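Clalto Work Table, Light Wood

Item 1501 – In stock at our Ernville store

A table should be flat and stay where you left it. The Clalto manages both, and after years of selling furniture we have learned to be impressed by that. The top is wide, pale and glossy, and suits people who start a small job at one end and find it has reached the other by dinner.

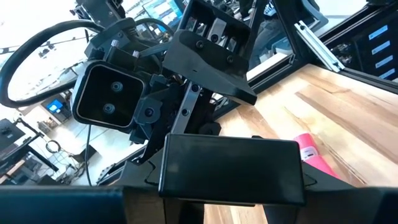
Wood is the whole reason to buy this one. We could have ordered it with a printed top, perfectly even from corner to corner, and it would have looked like a picture of a table. The light color does a useful job: you can still tell where things stop and the tabletop begins. Try that on the walnut version. Small screws also show up well, usually just after you've bought replacements.

Expect grain lines, fine cracks and the odd knot. These are in the wood and we don't take returns on them. If you want a top with no character, the Tedau is on the next page and costs less.
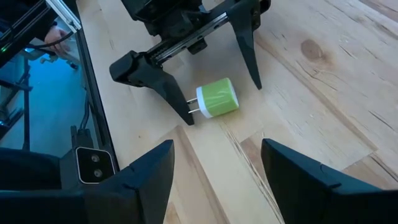 Lime-green USB charger on the Clalto top, with a dark knot at upper right.

The finish is shiny. Put the table by a big window and you will get the window twice, once in the wall and once in the top. Some customers love this. Others buy a blind. Fine scratches catch the light too, so use a mat if that sort of thing keeps you up at night.

Baskets and a lamp sit happily along the far side, leaving the front for whatever you're meant to be doing.
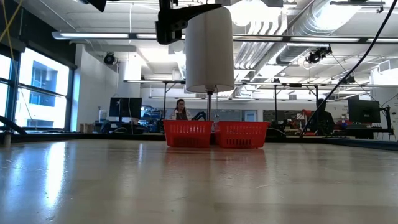 Size and care

Length: 1501 mm
Depth: 600 mm
Wipe with a damp cloth, then a dry one. No scouring pads, please – we can tell.
Returns: 90 days, unused, in the original box. The Meredith bench is sold separately.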